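Count the Failures in the Kitchen, Not Only the Average

Opinion
By Ovidiu Mihăilă
Tuesday, June 27, 2023

Last week I read again the results section that our group wrote for the Loka project, and I was not happy with it. The text says that the policy finished 70 percent of the tasks in a kitchen it had not seen in training. The number is correct. I made the table myself, and I checked it twice. But a reader who sees this number will imagine something that we did not measure.

My argument is simple. When we test a robot in a home kitchen, one success rate for all tasks should not be permitted as the main result. We should report each place on the counter separately, and we should say what was standing near the target. A gripper that works well in the open middle of a counter can be very poor near a fixed object, and the average hides this completely.

In our case the difference was large. For targets with free space on all sides, the policy did well, and we were proud. For targets close to the faucet or close to a wall, it succeeded in 36 percent of the trials. These two groups went into the same average, because the template of the report has only one line for it.

The view from the wrist shows why I care about this. The fingertips have to come down to a strip of marble, with the dark metal tube on one side and the corner of the cutting board on the other. A person does this without thinking. For the policy, a shiny tube with long reflections is a difficult thing to judge from so near, and I believe (I cannot prove it yet) that many of our bad trials began exactly in such positions.

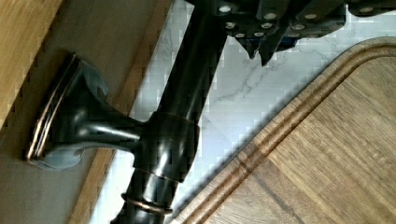 Luminița Tudose does not agree with me, and she wrote that if every group cuts its results by position, then no two papers can be compared anymore, and a young student will always find one cut where the method looks good. One number is rough, she wrote, but it is the same rough number for everybody.

I take this seriously. It is true that cutting the data gives new ways to cheat. My answer is that the cuts must be decided before the trials, written down, and kept also when they are ugly. In October we did it like this for the Manole test set, and it cost us one afternoon of discussion. We drew three zones on a plan of the counter: open, crowded, and near a fixture. It was not perfect, but after that we could not move the borders to please ourselves.

There is a second problem, and it concerns the objects. Many groups still clear the counter before they begin, so the robot meets one cup and one plate. Then the paper says "kitchen." I think a kitchen should have a toaster in front of the board, a kettle next to it, jars and mugs at the back, a box of cereal. With things like these, the arm must often reach over one object to come to another, and the camera above does not see everything it needs. When we moved from a cleared counter to a full one, our own rate on the same tasks fell to 55 percent. I would prefer to publish that number, even if it is less nice on a slide.

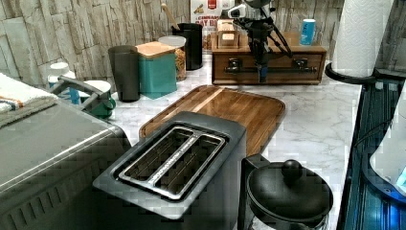

The arm over the back of the counter during work on the Loka project.

Some colleagues tell me that reviewers will punish a lower number. Maybe so. I have been a reviewer too, and I remember that I gave a better score to a paper because its table was clean. I am not proud of it. Now I ask the authors for the zones, and about half of them send me something useful - the other half answer that the data was not recorded in this way.

For our next report I have asked that the template be changed. There will be one line for each zone, with the number of trials beside it, and the average will go at the bottom in normal type. We plan 60 trials per zone. Luminița still wants the average at the top, and we will discuss it again when the first zone is finished.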